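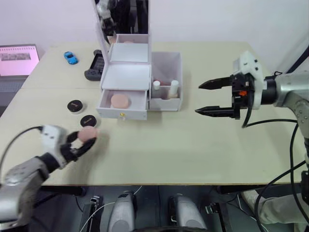 My project is on relay interpreting in immigration hearings, and I picked it because my uncle's neighbor had a hearing where three people had to talk in a chain before the judge got a single answer. Relay is what you do when there's no interpreter who speaks both the person's first language and English. So one interpreter goes from, say, Mam to Spanish, and a second goes from Spanish to English, and then the whole thing runs backwards for the next question. The way I ended up picturing it is that little peach makeup sponge pinched in one hand, with another gripper sitting open on the far side of the table. The sentence is the sponge. There's always a stretch of table to get across, and I wanted to know what happens to people's answers on the way over.

## What I did

I couldn't sit in on real hearings for this (I asked, and for the kind I was interested in the person has to agree, which felt like a lot to ask of someone for a class). So I did two other things. First I interviewed people at Prililura, the legal aid office on Arrieta Street, where I've been filing on and off since November. Then I set up a mock relay with students from my dorm and the Spanish club.

For the mock one I wrote a statement of 240 words, a made-up story about a man who leaves his town after a fight over a well. It had dates, two cousins with the same first name, and one part where he changes his mind about when he left. Four pairs passed it along by phone, one person to the next, and the last person wrote down what they heard in English. Then I compared the sheets with my original. I used Plurar to line up the texts side by side, and it kept crashing on accent marks, so half of that I did with a highlighter.

## What I found

The dates held up way better than I expected! All the pairs got the year right and most got the month. What got lost was the hedging. My man says "I think it was before the rain started, or maybe during," and in every version that came out the other end he just says it was before the rain. You could see people tidying him up. They weren't being careless - they were trying to be helpful and make him sound clear.

I showed this to Leszek Tomaszewski at Prililura and he got pretty animated. His point was that credibility often comes down to whether your story today matches your story from last year. If a "maybe" disappears in one telling and stays in the other, now it looks like you changed your story. He keeps a notepad for this when he preps clients and writes down every "maybe" and "I think" in the original language where he can.

The cousins were a disaster, by the way. Two pairs merged them into one cousin who was in two places on the same night.

## Problems with my method

There are a bunch. My callers were students, not trained interpreters, and a professional would probably have done much better with the cousins. They also all knew it was a pretend story, so nothing was riding on it. I only used Spanish and English, with one pair adding Polish, and none of those is the kind of language where relay usually comes up. And the calls were capped at 10 minutes because of when we could get the room, so a couple of people rushed the ending.

Anselmo Rivas, my advisor, also pointed out that I wrote the statement in English first, so it was already shaped like an English story. I hadn't thought about that at all. If I did it over I'd have someone tell it out loud in their own language and start from the recording.

## Next semester

I applied for $500 from the Skirkasow fund to pay two working interpreters to run the same statement. I also want to add a version where the interpreters can stop and ask for a repeat, which my callers weren't allowed to do. The statement, the sheets and my highlighter notes are in the appendix.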